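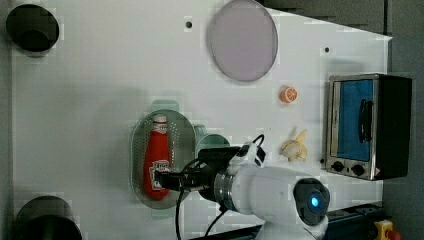

Can a Robot Tidy the Kitchen Yet?

Think about the last time you cleared the table after a meal. You picked up your cup, put the ketchup away and maybe threw out a banana peel. It probably felt boring. For a robot, it is one of the hardest jobs there is.

Robots are already very good at some kinds of work. In a car factory, a robot arm can put the same part in the same place 1,000 times without getting tired. But every part arrives in the same spot, facing the same way. A kitchen is different. Things move, and people leave them wherever they like.

What the robot has to work out

Suppose you ask a robot arm to take a ketchup bottle out of a colander. You would just do it. The robot has to go through a lot of smaller jobs first.

It has to find the bottle. A robot sees through cameras, and a camera only gives it a grid of colored dots. A computer program has to decide which dots are bottle and which are colander. The holes in a colander make this harder, and so does shiny metal.

It has to plan a path. The colander has a rim, so the arm can't slide in from the side. It has to reach over the rim and come down on the bottle from above, with its fingers on either side.

Then it has to grip. If it squeezes too softly, the bottle slips. If it squeezes too hard on a real bottle, you get ketchup everywhere. This is one reason people who teach robots often start with toy food. A toy banana with its peel open stays the same all day, and a toy orange slice doesn't drip.

How a robot learns a chore

Quyên Triệu teaches robot arms at a small company called Praditz. She says the work is a lot like showing a little brother how to do something, except that the little brother forgets nothing and understands nothing.

First a person steers the arm through the job by hand or with a controller. The computer records every move. Then the person does it again with the objects in new places. For one simple chore, Quyên's team recorded 600 tries. They moved the plate, turned the bottle around and swapped the cups from one side to the other.

After that, the program looks for patterns in all those tries and the robot has a go alone. In September the team gave it 128 tests with the objects in places it had not seen before. It did well when the bottle was lying flat in the open. It did worse when the bottle was leaning on something – the fingers kept closing too early.

Doors and knobs

Opening a toaster oven is another good test. The handle is thin, and the door has to swing along a curve. If the arm pulls in a straight line, it will drag the whole oven across the table. Knobs are tricky too, because the fingers have to hold on and twist at the same time.

So, can they do chores yet?

Some of them, slowly, with a person nearby. A robot arm can pick up many kinds of objects and put them in a bin or on a plate. Some robots can fold a towel. Robot vacuums have been cleaning floors for years, but they only have one job and they don't have to pick anything up.

What robots can't do well yet is walk into a kitchen they have never seen and clean up a real mess. They get stuck on wet things, soft things and things piled on top of each other.

Words to know

Gripper: the "hand" at the end of a robot arm.

Joint: a place where the arm bends or turns, like your elbow or wrist.

Emergency stop: a button that makes the robot stop moving right away.

Try it yourself

Put on a pair of oven mitts and close one eye. Now try to lift a spoon out of a bowl without touching the sides.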